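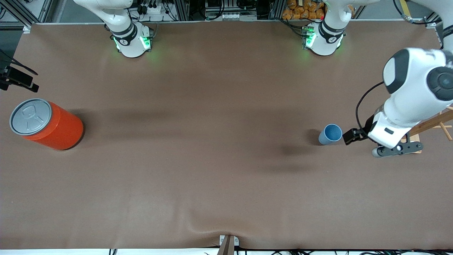

# Week 9: Launching a strategy game without boring everyone

Notes for the seminar. Read them before you come. If you don't, I will be able to tell, and so will the person you're sat next to.

## Where we got to

Last week was the announcement trailer, which has one job: to make people who already like this sort of thing tell each other it exists. This week is the launch campaign. The money is bigger, the audience is colder and the person signing it off has usually not played the game.

Strategy games are awkward to advertise. A shooter gives you explosions. A racing game gives you cars. A strategy game gives you a map, a menu and a player who has been staring at both since lunch. The pleasure is real, but it happens behind somebody's forehead.

## Case: *Illard*

*Illard* is a turn-based game about running a salt-trading town through several bad centuries. It was made by Britlow, a small studio, and published by Vatix. The launch film came from an agency called Fahy, with Eugeniusz Pawlak directing.

The brief they were sent ran to 133 slides. I have read all of them so that you don't have to. The useful part is on slide 4 and says, more or less, "people think it looks like homework".

Fahy came back with 2 routes.

**Route A, "The Long View".** A sweeping shot over the town as it grows, burns, grows again. Choir. Deep voice. Ends on the logo in gold. The publisher loved it. So would you, until you noticed you had seen it before with a different logo.

**Route B, "The Meeting".** A town council argues over whether to build a bridge. Winters pass outside the window. Members are replaced by their children, who carry on the same argument with the same hand gestures. In the last shot the bridge is approved and the river has moved.

They made Route B. There is no gameplay in it until the end card, and this caused a row we'll come to.

## Things to notice when you watch it

- The joke is also the rule of the game: decisions take time and the world doesn't wait. Someone who has never touched a strategy game now knows what one feels like.
- Nobody in the film says the word "strategy". Slide 57 asked for it to be said twice.
- The costumes change before the hairstyles do. Pawlak asked for that so the passing of time would creep up on you. Half of last year's group missed it and then claimed they hadn't.
- The music is one tune played on older and then newer instruments. It's cheap and it works.

## The row about gameplay

When the film went up, the complaint under it was the usual one: where's the game? It's a fair question. Players have been sold a lot of lovely films attached to dreadful software, and they have long memories.

Britlow answered with a plain screen recording of a whole in-game year, with the lead designer talking over it and at one point losing his harvest. It was put together in an afternoon. Please hold on to this when you plan your own campaigns: the film brings in strangers, the recording reassures people who were going to buy it anyway. Asking a single video to do both is how you get a trailer with a choir *and* a tooltip.

## Terms you'll be expected to use properly

**Key art.** The one image that ends up on the box, the shop page and the side of a bus. It has to survive being shrunk to a thumbnail. Test it at that size first.

**Beat.** A planned moment of publicity. Also what marketing people call a Monday email when they want more budget.

**Vertical cut.** The same film, tall. It needs its own edit. Chopping the sides off a council meeting leaves you with one councillor and a lot of ceiling.

**Wishlist.** A promise to buy, with about the same legal force as "we must have lunch".

## Exercise

Working in pairs, take the game you were given in week 6 and write a launch film treatment of no more than 174 words. Over that and I stop reading, mid-sentence if need be.

Your treatment should contain:

1. What the player mostly *does*, in one plain sentence.
2. What that feels like to somebody outside games. Queuing, gossiping, packing a car, anything.
3. A situation with people in it that has the same feeling.
4. The final shot.

No voiceovers that begin "In a world". No dragons unless the game has a dragon. If it does have a dragon, you still need to ask whether it's the interesting bit.

Treatments are due in early May, on paper, stapled. Bring a spare copy for the pair you'll be swapping with, and a pen that works.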